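Segmenting two-handed demonstrations by contact: a walkthrough

Part two of the Badham notes

If you have read part one you will have a folder of teleoperated episodes and a growing suspicion that your labels are rubbish. Mine were. This part covers how we cut a long two-handed recording into pieces a policy can learn from, using changes of contact as the cutting points. You will need the Brarkix scripts, a synchronised log of joint positions and fingertip signals, and one evening when you weren't planning to be cheerful.

Why contact, and why two hands

The usual approach is to cut on time, or on how fast the arms are moving. Both work nicely for pick-and-place with one arm. Give the robot a second arm and the trouble starts, as one hand will happily sit still holding something while the other gets on with the job. Cut on speed and the still hand gets filed under "idle". A policy trained on that learns that idle hands let go of things.

We use clips and wrapped food for our test set because you can't do much with either using one hand and a brave face.

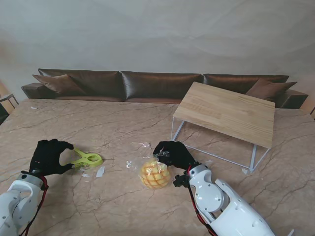

Left hand on the clip, right hand on the wrapping. Both count as "in contact" and each gets its own label.

Step 1. Keep the hands apart in the log

Write one contact track per hand. The first version of our tool merged them into a single "something is being touched" column, and the results were exactly as useful as that sounds. Each track should hold a start, an end, the object, and a confidence between zero and one. Leave the object blank if you don't know it. A blank is easier to fix later than a guess.

Step 2. Find the raw changes

Run the detector over the fingertip signals with a window of 9 samples. Shorter windows find contact in every twitch. Longer ones smear the moment of grasping into the approach, and then your policy closes its fingers early and looks surprised.

On our 63 training episodes this gave 194 candidate cuts on the left hand. Plenty were nonsense. Don't tidy them by hand yet, however strong the urge.

Step 3. Merge the flickers

Thin film is the chief villain. Fingertips on cling wrap report contact, no contact, contact, a vague feeling of contact, and contact again. Any gap shorter than four samples gets closed up, provided the object label is the same on both sides. If the labels differ, leave the gap alone and flag it.

Set the merge limit once, for the whole set. Tuning it per episode will improve your numbers and ruin your month.

Step 4. Check the holds against the wrist view

The overhead view is good for working out which hand has what. It is poor at telling you how the thing is held. For that, open the wrist stream at each surviving cut and look at where the fingertips sit against the object.
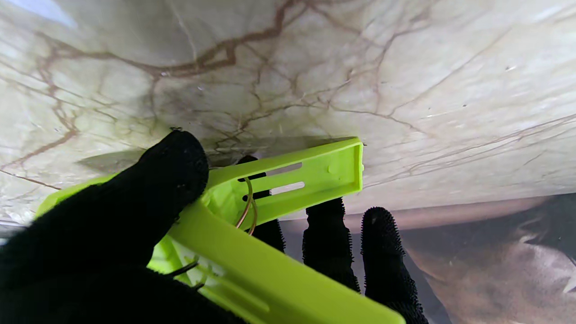
Photo: Brurnunham bench notes, wrist camera

With an awkward part such as the green one, write down three things: which fingers you can see on it, whether it is near another surface, and whether anything thin runs through it or past it. Copper-coloured wires are the sort of detail an object label of "clip" swallows whole. If you can't tell whether a finger is touching or merely loitering behind the plastic, mark it unsure. Our labelling sheet has a column for this, added after a long disagreement over one thumb.

A word on fuzzy fingertips. Dark, textured coverings make it hard to see exactly where the finger stops and its shadow starts. Zooming in gives you a larger view of the same doubt. Go by the signal track and use the picture as a second opinion.

Step 5. Build the segments

A segment begins when either hand changes contact and ends at the next change by either hand. Each one carries a pair of states, left then right, so you get entries such as "hold clip / free" and "hold clip / hold wrap". Drop any pair that turns up in only a single episode. It is nearly always a mistake in step 3.

Step 6. Train, then compare

Use the Fukuda split so that episodes from the same session stay together. Train once on speed-based cuts and once on these, with everything else unchanged. What we look at first is the drop rate of the holding hand while the other one is working. Our speed-based policy dropped the clip often enough that we put a towel down. With contact cuts it mostly kept hold, although it now hesitates before letting go, as though it has been told off.

Known problems

Small scraps on the table sometimes get picked up as a contact with the main object. We filter these by duration, and the filter misses some.

Handing an object from one hand to the other produces a short stretch where both hands hold it. The scripts handle this badly. Until the August release, label those stretches yourself and save a copy first, as the export button overwrites the file without asking.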